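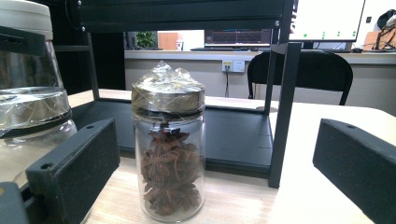

Call for Participants: Hand-Held Gripper Demonstration Day
Brudommont Automation Laboratory, Kordestani Building
Reference 351
Posted 04/07/2023

The Brudommont Automation Laboratory seeks 36 adult participants for its demonstration day in January. Participants will watch a short demonstration of household object handling, then carry out a set of handling tasks themselves using a hand-held two-finger gripper. No background in robotics is required. Recordings made during the sessions will be used in the Jirkura project, which studies how grasps performed by people can be transferred to a robot arm.

What the session involves

Each session lasts four hours, including breaks, and is run in groups of 4. The schedule is as follows:

Check-in, consent form and safety briefing
Demonstration by laboratory staff at the Bollard test bench
Practice period with the gripper
Recorded tasks, first block
Break, with refreshments
Recorded tasks, second block
Tour of the robot cell and questions

Tasks consist of picking up, moving and setting down common kitchen items on a tabletop. Items include glass jars of dry goods such as whole spices. Some lids are covered with plastic film, which changes how the fingers grip the surface. Participants work standing. A staff member resets the table between trials and gives the start signal. Speed is not scored. A dropped item ends the trial and the next one begins as normal.

Who may take part

Applicants must be 18 or older and able to stand for up to 36 minutes at a time. They must have full use of at least one hand and be able to hold a tool weighing 500 grams at chest height. Normal or corrected vision is required. Left-handed applicants are encouraged to apply, as the gripper can be set up for either hand.

Persons with a known allergy to spices or tree nuts should state this on the application form. Employees of the laboratory and members of their households are not eligible.

Recording and data

The camera on the gripper records the fingers, the table and whatever part of the room lies behind it. Audio is not recorded. Hands may appear in the recordings; faces are removed before the files leave the laboratory. Participants may withdraw at any time during the session and may ask for their recordings to be deleted up to 36 days afterward.

Payment

Participants who attend the full session receive a single payment by bank transfer. The amount and the payment form are sent with the confirmation of place. Participants who withdraw after the first block of recorded tasks receive half the amount. Travel costs are not covered. Parking is free behind the Kordestani Building.

How to apply

Application forms are available at the front desk of the Kordestani Building and on the laboratory's participant page. Quote reference 351. State your dominant hand, your height and whether you prefer a morning or afternoon session. Places are assigned in order of receipt, and applicants who are not placed are put on a waiting list unless they ask otherwise.

Confirmed participants should bring photo identification, wear closed shoes and remove rings and bracelets before the practice period. Lockers are provided.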